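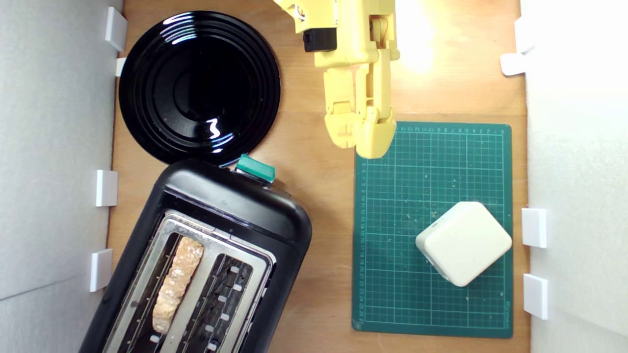

4. Setting up the Taipe table cell

This section covers the single-arm tabletop cell with the Inatell two-finger gripper. Finish Section 3 (power and cabling) before you start.

CAUTION: Keep hands out of the cell whenever the arm is powered. The arm can drop when power is removed. Support it with one hand before you switch off.

4.1 Checking the side walls

1. Switch off the arm at the supply.
2. Press down on each white bracket along the base of both walls. A bracket that moves must be refastened.
3. Push each wall lightly at the top. It should flex a little and spring back.
4. Wipe the tabletop with a dry cloth, including the strip along each wall.

4.2 Placing the objects

1. Lay the green cutting mat on the right half of the table, long side running away from you.
2. Set the toaster to the left of the mat, at an angle, with the lever end toward the plate. Leave a strip of bare wood between toaster and mat.
3. Put the black plate in the far left corner.
4. Stand one slice of bread in the left slot. The right slot stays empty.
5. Place the white block on the near right part of the mat.

Note: The toaster is used as a fixture only. Do not connect it to an outlet.

Note: Crumbs on the mat do not affect the arm, but brush them off before the homing check so you can read the grid.

4.3 Homing the arm

1. Clear your hands from the cell and switch on the supply.
2. Start Skaswood and choose Arm > Home.
3. Wait for the arm to stop. The gripper should be above the far left corner of the mat with the fingers nearly closed.
4. If the fingers stop anywhere else, switch off, reseat the base and repeat from step 1. After three failed attempts, go to Section 7.

4.4 Lighting

Shiny items such as the plate will show reflections under most lamps. Small highlights are acceptable. A patch of glare on the bare wood is also acceptable as long as it stays off the mat – if it spreads, turn the lamp toward the wall.

4.5 Routine care

Every 14 days: check the screws in the arm segments and tighten any that turn by hand.
Every 225 hours: run Arm > Joint Test.
Every 3000 hours: replace the gripper motor (Grilton service kit 15).

Revised December 2019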